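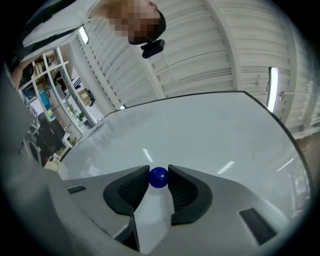 How long should wood glue stay clamped before I can sand the joint?
Leave it clamped for 2 hours and don't sand until 24 hours have passed.

Bastelbridge Forum > Workshop > Glue and Finishes
Thread started 11 March 2018

mapleknot
That's the short version from the sticky. I'm asking again because I have a drawer front made of two boards edge glued together, and after sanding there is a shallow groove right along the glue line. I can feel it with a fingernail. I clamped it after supper, took the clamps off before bed, and sanded first thing the next morning with 80 grit. Yellow glue, heated basement. What did I do wrong?

pusden_bench
You sanded too early. Water in the glue swells the wood next to the joint. If you sand while it's swollen you take off the high part, and then it dries and shrinks below the rest. Wait a full day, longer in a damp basement.

oldrasp
I don't buy that. I've sanded the same day for years and never had a groove. More likely the boards were a little out of line and you leaned on the sander in the middle. Put a straightedge across it and see if the hollow is wider than the joint.

mapleknot
Checked with a straightedge. The hollow is narrow, maybe the width of a pencil, and it follows the joint the whole way. The boards were flush when I clamped them.

pusden_bench
Then it's swelling.

oldrasp
Could be. What wood? I work mostly in oak and I don't use much glue. Someone who floods the joint with it in pine might see something different.

mapleknot
Poplar. And yes, there was a lot of squeeze-out. I wiped it off with a wet rag.

Stefanou Cabinets
The wet rag didn't help. You added more water to the same strip of wood. We let squeeze-out go rubbery and lift it with a scraper, then leave the panel standing on edge overnight so air gets to both faces.

flinover22
I disagree about the scraper on soft woods. It pulled fibers out on a pine shelf I made in December and I had to fill them. I use a damp rag — damp, not dripping — and wait before sanding. No grooves so far.

Stefanou Cabinets
If it's pulling fibers you waited too long or the scraper needs sharpening.

flinover22
The scraper was sharp.

mapleknot
So is the drawer front worth saving? It gets paint, not stain.

oldrasp
Sure. Let it sit a couple more days, then sand the whole face flat with a block, with the grain. Don't work only on the low spot. If you run out of thickness, use filler. Under paint it won't show.

mapleknot
OK, it's on edge against the wall now. I'll sand it this weekend and post how the paint looks.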